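Small Things on the Marble Floor: A Tabletop Gallery

Welcome to the October gallery! I've been looking forward to putting this page up for weeks. It's all about little objects given plenty of room, and how much a pale background does for them. I love a plain tabletop setup, and the one at Pirncombe has a beige marble pattern that I never get tired of.
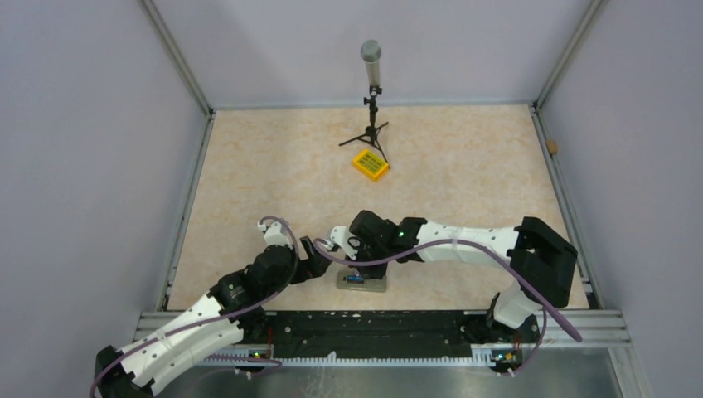 Words: Morag Gourlay | Gallery editor: Calum Rankin

A silver tube with a rounded grey cap, held upright by a clamp on a little black tripod. I adore those three splayed legs! The yellow box beside it is set at a tilt, and its dark green markings really sing against the beige.

Down between the two grippers there's my favorite, a blue object on a small clear block. It's the tiniest spot of color, and my eye goes to it every single time (the purple cables come a close second).

If you like this sort of thing, the Cowie page has 18 more tabletops, and Calum is already sorting the Clulness set. Send us your own small objects too, the odder the better! Captions can run up to 300 characters.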